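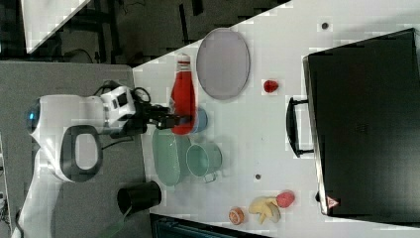 A robot arm reaches toward a ketchup bottle on a tabletop set with dishes, cups and toy foods.

Dimska Releases Version 3 of Its Teaching Software for Robot Arms

Update combines hand guiding and remote control in a single recording, adds review tools for cluttered tabletop tasks

KUNDTHORPE — Dimska, a developer of software for teaching manipulation tasks to robot arms, today announced the general release of version 3 of its demonstration recording package. The release allows an operator to show a task by moving the arm directly by hand, by driving it from a remote station, or by switching between the two within one recording. Earlier versions required the operator to choose a single method before recording began and to keep to it until the end of the demonstration.

Version 3 is available to existing license holders as a download. New licenses include the update at no added charge.

Background

Teaching by demonstration is used where writing out each motion in advance would take too long or where the position of objects changes from one run to the next. The operator performs the task through the arm, and the software stores joint positions, gripper commands, wrist forces and video on a shared clock. A set of such recordings is then used to train a control policy, which is tested on the same arm.

The two common ways of producing a demonstration have different strengths. Hand guiding gives the operator a direct sense of contact and is generally quicker for coarse motion, but the operator's hands and forearms often pass between the camera and the work. Remote control keeps the operator out of the camera view and produces recordings closer to what the arm will see when running alone. It is slower to learn, and operators who are new to it tend to stop short of an object, correct, and approach again.

Dimska customers have asked for a way to use hand guiding for setup and remote control for the part of the task that matters to training. Version 3 was developed to meet that request.

Mixed-mode recording

In version 3, a demonstration is stored as one continuous file made up of labeled segments. Each segment carries the control method in use, the active tool settings and the payload value. When the operator changes from hand guiding to remote control, the software holds the arm in position, compares the pose of the remote controller with the pose of the arm, and releases the hold once the two agree within a tolerance set by the user. The hold period is marked in the file and left out of training exports by default.

The change can be made with a foot switch, a button on the remote controller or a command from the workstation. Operators may change methods as often as needed. A limit can be set by the site administrator where consistency between recordings is a concern.

Gripper behavior during a change of method has also been revised. In version 2, the gripper returned to its open state whenever the arm was placed in hand guiding. In version 3, it keeps its last commanded width and force, so that an object already held stays in the fingers while the operator takes over the arm.

Cluttered tabletop tasks

Much of the development work was carried out on mixed tabletops of the kind used in household and food service research, with plates, mugs, bottles and toy fruit placed close together and some items lying on their sides. Such layouts are difficult to teach for several reasons. A bottle on its side may roll when touched by one finger before the other. A cup behind it may be partly hidden from the camera. A flat plate offers few places to grip, and the best approach to its rim may be blocked by a neighboring object.

Version 3 includes three functions intended for this work.

Approach trimming identifies the final stretch of motion before the fingers close and lets the reviewer shorten long pauses in it without disturbing the timing of the grasp itself. Pauses of this kind are frequent in remote demonstrations and, when left in place, can cause a trained policy to hesitate above an object.

Layout prompts present the operator with a written change to the table before each new recording, such as turning a mug, moving a bottle to the other side of a plate or exchanging two pieces of fruit. Prompts are drawn from a list prepared by the user. The software keeps a record of which prompts have been used and in what order.

Partial-task labels allow one long demonstration to be divided into reach, grasp, carry and release. Labels can be applied live with the foot switch or afterward in the review window. A recording in which the grasp is good and the release is poor no longer has to be discarded as a whole.

Trial at Flidport

The release candidate was used in a trial at the Flidport test laboratory that ended in May. Over the course of the trial, 11 operators recorded 3,000 demonstrations of tabletop pick-and-place tasks. The operators ranged from laboratory staff with long experience of remote control to newly trained personnel who had not previously used a robot arm.

Each operator received the same introductory session and then recorded in all three modes: hand guiding only, remote control only, and mixed. Objects were rearranged between recordings according to layout prompts. Reviewers accepted or rejected each segment without being told which operator had produced it.

Results from the trial led to several changes before general release. The default pose tolerance at changeover was widened after operators reported that the earlier value took too long to satisfy when the arm was extended. The tone that signals the end of the hold period was made longer, as the original could not be heard reliably over the cooling fans. A display of the remaining distance between controller pose and arm pose was added to the remote station.

Operators in the trial also noted a limitation that remains in the current release. When the arm is close to full extension, hand guiding feels noticeably stiffer in some directions than in others. Dimska recommends placing objects well inside the reach of the arm for recordings in which hand guiding is used during contact.

Review and export

The review window has been rebuilt. Video, joint traces and gripper width now scroll together, and the reviewer can step through a recording one sample at a time. Segments may be accepted, rejected or sent back to the operator with a written note. Rejected segments stay in the archive and can be restored.

Exports can be filtered by control method, operator, prompt or label. A new summary sheet lists the share of each method in the exported set, allowing training teams to see when one method dominates. Files made in version 2 open in version 3 and are treated as having a single segment. Files made in version 3 cannot be opened in version 2.

Hardware support

Version 3 supports arms with joint torque sensing and a hand guiding mode supplied by the manufacturer. Arms without torque sensing can be used with remote control only. Two-finger grippers are supported in full; support for suction tools is limited to on and off commands, with no force record.

The remote station requires a wired network connection to the arm controller. Wireless operation is not supported. Up to 10 arms can be registered to one license server, and each may be recorded separately or together with others on the same clock.

The software does not replace the safety functions of the arm. Speed and force limits set in the manufacturer's controller remain in effect in every recording mode, and a risk assessment of the complete cell is the responsibility of the site.

Training and availability

Grabowska, the Dimska distribution and training partner, will offer an operator course covering mixed-mode recording, layout planning and segment review. The course is held at the Grabowska training center and can be arranged at customer sites on request. Participants should already be qualified to operate the arm used at their site.

Documentation for version 3, including a migration guide for version 2 projects and a list of supported controllers, is supplied with the download. Customers with an active maintenance agreement may schedule a migration call through their usual support contact.

About Dimska

Dimska develops software for recording, reviewing and managing robot demonstrations. Its products are used in research laboratories and in pilot production. The company is based in Kundthorpe and operates a test laboratory in Flidport.

Media contact: Dimska Press Office, Kundthorpe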